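Fixing what's already there

The owner of Badon, a two-room repair shop in Riltlow, talks fast and eats lunch standing up. Been at it 19 years. "People throw out a PC over one bad part," she says. "Makes me nuts."

Slow machine? Check the drive first, she says. Then memory. Most folks never open the case, their scared of it.

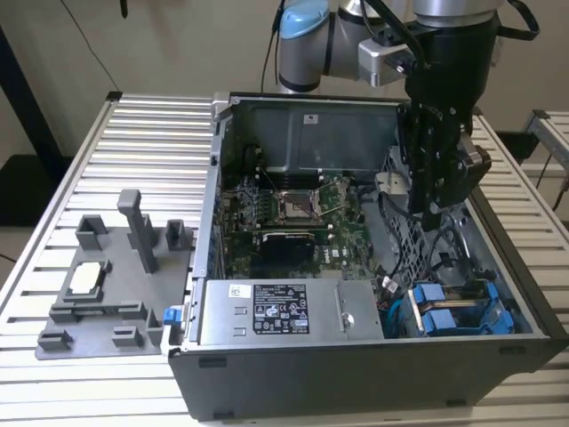

On prices

She charges $20 to look, nothing if its hopeless. Rent went up in June. "I thought about quitting for 3 days. Then a kid came in with his grandmother's old tower, wanted the pictures off it."

Did she get them? "All 1052."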